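Kleine Kunststoffteile reinigen, prüfen und aufbewahren

In jedem Haushalt sammeln sich Kunststoffteile an: Halter, Haken, Spielzeugmöbel, Füßchen, Abdeckungen, Verbinder von Regalen, die es längst nicht mehr gibt. Meistens liegen sie in einer Schublade oder in einem Karton im Keller. Wer einmal im Jahr einen Nachmittag dafür einplant, findet im Ernstfall auch das Teil, das er sucht. Ich mache das im September, bevor die Heizperiode anfängt und der Keller wieder als Wäscheraum gebraucht wird.

Was Sie brauchen

Eine Schüssel mit lauwarmem Wasser, Spülmittel, eine alte Zahnbürste, ein paar Wattestäbchen, Zahnstocher aus Holz und ein Geschirrtuch. Für Grate und Kratzer außerdem Schleifpapier in den Körnungen 600 und 2000. Eine helle Lampe oder ein Platz am Fenster gehört ebenfalls dazu. Scheuermilch, Stahlwolle und Aceton bleiben im Schrank.

Vorsortieren

Alles auf ein helles Tuch schütten und zuerst nur grob trennen: Teile, deren Zweck Sie kennen, und Teile, deren Zweck Sie nicht kennen. Bei der zweiten Gruppe lohnt sich ein Rundgang durch die Wohnung. Viele dieser Stücke gehören zu einem Schrank, einem Staubsauger oder zu Spielzeug, das noch in Gebrauch ist. Was nach dem Rundgang übrig bleibt, kommt in eine Tüte mit Datum. Liegt es im nächsten Jahr immer noch dort, kann es weg.

Metallteile, die am Kunststoff verschraubt sind, vor dem Waschen abnehmen. Filzgleiter und Klebepads ebenso, sie werden durch das Wasser unbrauchbar. Teile mit Batteriefach oder Kabel gehören nicht in die Schüssel, sie werden nur feucht abgewischt.

Waschen

Die Teile eine Viertelstunde einweichen und dann mit der Zahnbürste abbürsten. In Ecken und an Stegen sitzt der Schmutz am festesten. Fettige Küchenteile vertragen eine zweite Runde mit frischem Wasser. Kleberreste von Etiketten reibe ich mit einem Tropfen Speiseöl ein, lasse das eine Weile stehen und wasche mit Spülmittel nach. Farbige Kunststoffe vorher an einer unauffälligen Stelle testen, besonders wenn Sie stattdessen einen gekauften Etikettenlöser verwenden.

In die Spülmaschine kommen nur Teile, auf denen das entsprechende Zeichen zu finden ist. Dünne Stege und lange Beine verziehen sich dort leicht, und ein verzogenes Teil passt hinterher nicht mehr in seine Aufnahme.

Prüfen

Nach dem Abspülen jedes Teil einzeln in die Hand nehmen und langsam drehen. Von unten sieht man oft mehr als von oben, denn Grate, Bohrungen und Aussparungen sitzen meist an der Unterseite. Risse beginnen gern dort, wo ein dünner Arm in einen dickeren Block übergeht. Mit dem Fingernagel über die Stelle fahren: Ein Riss hakt, ein Kratzer in der Regel kaum. Bei weißem oder gelbem Material hilft schräges Licht von der Seite.

Schlitze und kleine Löcher prüft man am einfachsten gegen eine helle Fläche. Bei einem violetten Teil mit zwei länglichen Schlitzen, wie es hier in die Höhe gehalten wird, scheint das weiße Licht streifenförmig durch die Öffnungen. So sieht man verklebte Stellen schneller als auf dem Tisch. Die kleinen runden Löcher am Block brauchen einen eigenen Blick, und auch der gebogene Arm und das lange dünne Bein sollten einmal in voller Länge abgetastet werden.

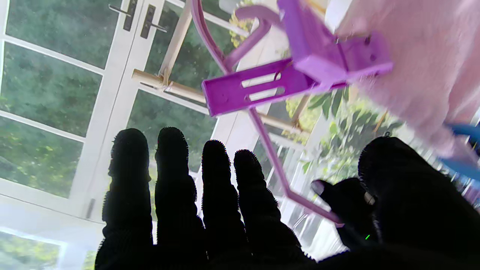

Löcher und Schlitze frei machen

Zuerst den Zahnstocher nehmen, trocken und ohne Druck. Metallnadeln rutschen ab und weiten das Loch. Sitzt der Schmutz fest, das Teil noch einmal einweichen und danach mit dem Wattestäbchen nacharbeiten. Für Schlitze eignet sich ein Streifen aus einem alten Baumwolltuch, den man durchfädelt und hin und her zieht.

Grate glätten

Scharfe Kanten mit der Körnung 600 nass abziehen, immer in eine Richtung. Danach mit 2000 nacharbeiten. Bei glänzenden Oberflächen bleibt trotzdem eine matte Stelle zurück, deshalb nur dort schleifen, wo man sie später nicht sieht oder wo sich jemand verletzen könnte. Das Schleifwasser nicht in den Ausguss kippen, sondern durch einen Kaffeefilter gießen und den Filter in den Restmüll geben.

Trocknen

Auf dem Geschirrtuch ausbreiten, Öffnungen nach unten. Nach einer Stunde wenden. Hohlräume halten lange Wasser, solche Teile lasse ich über Nacht liegen. Heizkörper und Föhn sind ungeeignet, ebenso die Fensterbank in der prallen Sonne. Kräftige Farben bleichen dort mit der Zeit aus.

Kleben oder wegwerfen

Ein Bruch lohnt den Kleber, wenn das Teil kein Gewicht trägt. Haken, Stuhlbeine von Kindermöbeln und alles, worauf jemand steht oder sitzt, wird nicht geklebt. Bei Spielzeug gilt das auch für kleine Bruchstücke, die sich wieder lösen und verschluckt werden könnten. Polyethylen und Polypropylen (Kürzel PE und PP) nehmen gewöhnlichen Sekundenkleber nicht an, dafür gibt es Kleber mit Primer. Beide Bruchflächen müssen trocken und fettfrei sein. Nach dem Zusammendrücken 24 Stunden ruhen lassen, auch wenn auf der Tube etwas Kürzeres steht.

Aufbewahren

Ich komme mit 4 Dosen aus: Möbel, Küche, Spielzeug, Unklar. Durchsichtige Deckel sind praktisch, eine Beschriftung auf der Vorderseite genügt aber auch. Sperrige Teile mit Bögen oder Haken legt man zuunterst, sonst verhaken sie sich mit allem anderen und man zieht beim Suchen den halben Inhalt heraus. Lange dünne Beine quer legen und nichts Schweres daraufstellen.

Zusammengehörige Teile kommen mit einem Gummiband in einen kleinen Beutel. Ein Zettel mit dem Namen des Geräts oder Möbels dazu, am besten mit Bleistift geschrieben, Filzstift verblasst oder färbt ab. Die Schrauben, die vor dem Waschen abgenommen wurden, kommen in denselben Beutel.

Nachtrag zu Körnungen: Mehrere Leserinnen haben gefragt, ob auch 400er Papier geht. Für grobe Grate ja, aber dann unbedingt noch mit 600 darübergehen, bevor 2000 an die Reihe kommt.

Text: Lumturie Mladenović, Stand 23. Dezember 2024

Kontakt | Impressum | © Haushaltstipps Trisstead | Nach oben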